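The Restrepo fitted cover for classic coupés and roadsters

I'll start with the car, as I always do. Mine is a 1962 Girnesix two-seater in a green that looks black by lamplight, and I've had it long enough to have owned a lot of bad car covers. One of them shrank. Another blew clean off in the night and ended up in next door's pond (the fish were fine, my neighbour less so). So when Polyxeni Margaritis and I started making covers ourselves under the Dastia name, I was very much our first difficult customer.

The Restrepo is our indoor cover, and the one I'd point most people at if the car lives in a garage. It's soft, it stretches, and it's cut to the shape of the car, so you get a proper waist and wings and no great tent hanging off the door mirrors. If you're used to one of those baggy silver things you'll be amazed how much nicer the garage looks. I still go in and just stand there sometimes!

What you get

The cover itself, a drawstring bag, and a pair of mirror pockets if your car has mirrors on the doors. Tell us if yours are on the wings, or if you've only got the one on the driver's side, as plenty of older cars do. We'll leave off whatever you don't need. There's elastic sewn into the front and rear hems, and a soft strap that goes under the middle with a plastic buckle. I went back and forth over metal buckles for months and I'm glad we stuck with plastic. I've seen what a swinging metal one does to a sill.

Sizes

We cut three body lengths as standard: Short, Middle and Long. Short suits the little roadsters, Middle does most two-door coupés, and Long is for the big grand tourers with a bonnet that arrives before you do. Measure bumper to bumper along the ground, not over the roof, please. Polyxeni has had some very strange numbers emailed to her. If you have a rear spoiler, overriders, a luggage rack or a spare wheel on the boot, put it in the order notes and she'll write back with a sketch before we cut anything.

Colours

Black, racing green, burgundy and a dark blue that I'd have called navy but was overruled on. Contrast piping costs a bit extra. The black is the one people take to shows and it hides dust the worst, so do bear that in mind if your garage has a crumbly ceiling like mine.

Indoors only

I do have to nag about this. The Restrepo is not waterproof and it isn't meant to be. It's made to let air through so the car can breathe over the winter, and out on a driveway it would soak up the first shower and sit there on your paint. For outside use have a look at the Sotell, which is the heavier cover with the taped seams. Quite a few customers own both and swap them over in May when the car comes out, or whenever their own season starts.

Putting it on

Wash the car, let it dry, let the engine cool right down. Begin at the front, hook the hem under the bumper, then walk the cover back over the windscreen and roof. It'll feel too small when you reach the boot. Keep going, it stretches! With two people it's done in no time, and on my own I manage it in under the length of a song on the garage radio, as long as I've remembered to take the aerial down first.

Taking it off is where people get into a muddle. Fold both sides up onto the roof so the outside faces itself, then roll from the back towards the nose. That way the dusty side never touches the clean side. 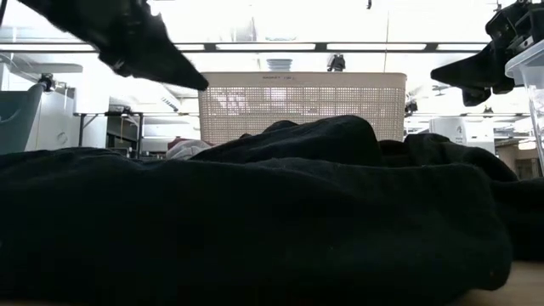

If you can't face rolling it, at least get it straight into the bag and keep it off the garage floor. One bit of grit picked up off the concrete will do more harm than a whole winter of dust.

Washing

Cool machine wash, gentle liquid, no softener at all. A Long won't go in most home machines, so take it to the launderette and pick the biggest drum. Dry it over a line. Don't tumble it, whatever your brother-in-law tells you.

Ordering and delivery

Standard sizes go out within 5 working days. Anything with a sketch takes longer, and Magdalini Gavalas, who does all our cutting, won't be hurried (I've tried). You can send a standard cover back unused if it doesn't fit and we'll swap it for the next size along. We can't take back the made-to-measure ones, so please do check that sketch properly before you say yes to it.

We guarantee the stitching for 2 years. If a seam goes, post it back and we'll mend it.

Swatches are free, just ask for the colours you fancy.

Page last updated October 26, 2023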